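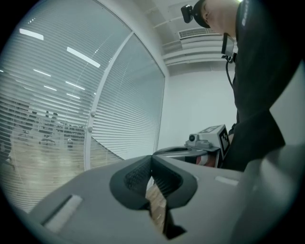
3. Recording a task with the hand-held grippers

In this session we show the task by hand and the robot learns later from the recordings. Please read section 2 (remote control) before you come, as I will compare the two methods.

The task is simple: take a wooden block, carry it to the tray, put it down. Pinch the block between the two finger pads, near its middle. Do not squeeze to the end — a light grip gives cleaner data.

Move a little slower than you would with your bare hand. If the block slips, finish the movement and mark the recording as failed. Failed recordings are also kept.

Each pair makes 17 recordings and then changes roles. Last year's set, called Zenano, had 793 recordings, of which 126 were failed. We will look at some of them in November.

To prepare: write half a page on which errors are easier to make by remote control than by hand.

O. Bednárik, L. Ondrejka

Filed under: Course handouts, Robot learning

Contact the course office | © Tresmont | Back to top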